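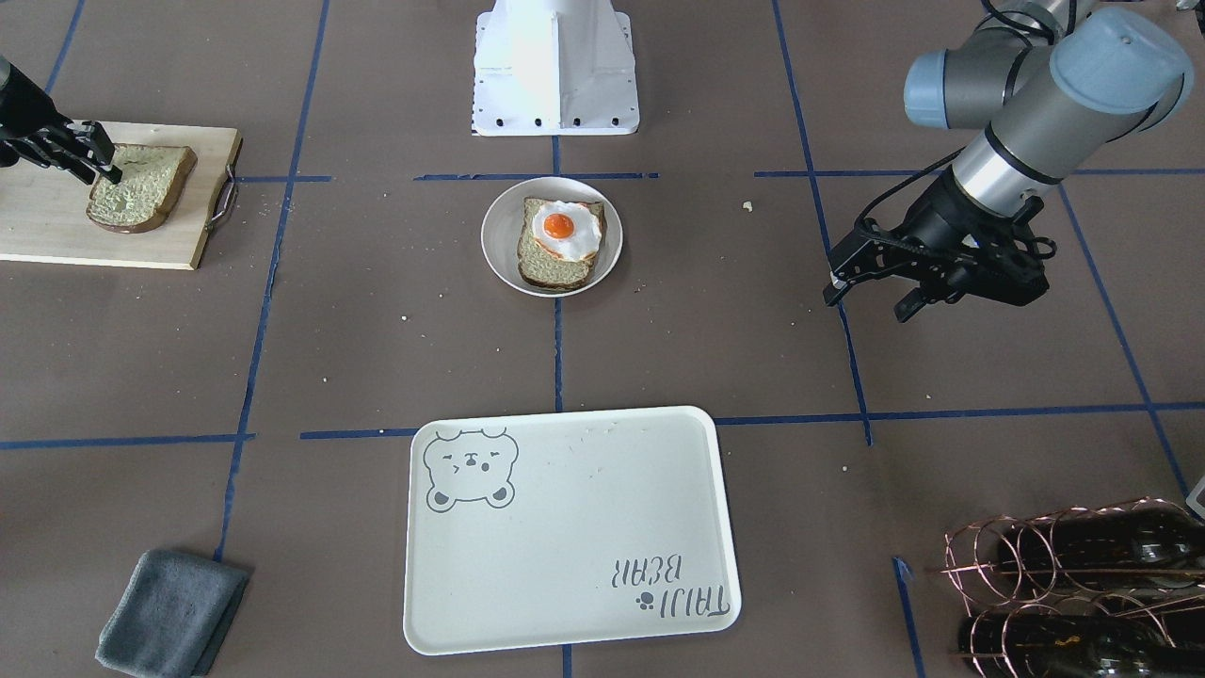 Breakfast on the taped table: toast and egg in the bowl, next slice on the board.

Budget time again, friends, and I promised Kevin Castaño I would keep this short (he knows me better than that!). Our two arms in the Paterson kitchen lab are staying put, so the money we're asking for this June is mostly for the small stuff that keeps them going.

Cutard quoted us $444 for a spare pair of gripper fingers, and Ernura wants $159 for a set of replacement cables. We've also put down $400 for dishes, boards, tape and groceries, and yes, groceries really do belong on an equipment list when you work with bread and eggs all morning. That comes to $1,003, so we're three dollars over the $1,000 we were given, and I'm fairly sure I can find three dollars in the tape. 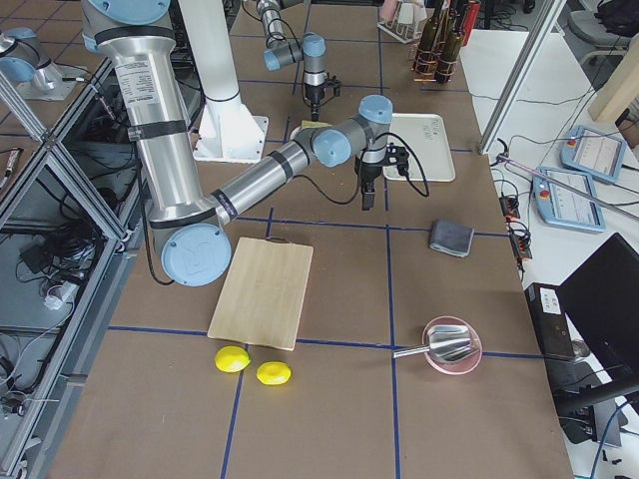 Lemons, cutting board and pink bowl on the work table.

A second table for the Jadine project will have to wait for the fall request. If you've got a wish for that one, please send it to Kevin before he closes the sheet.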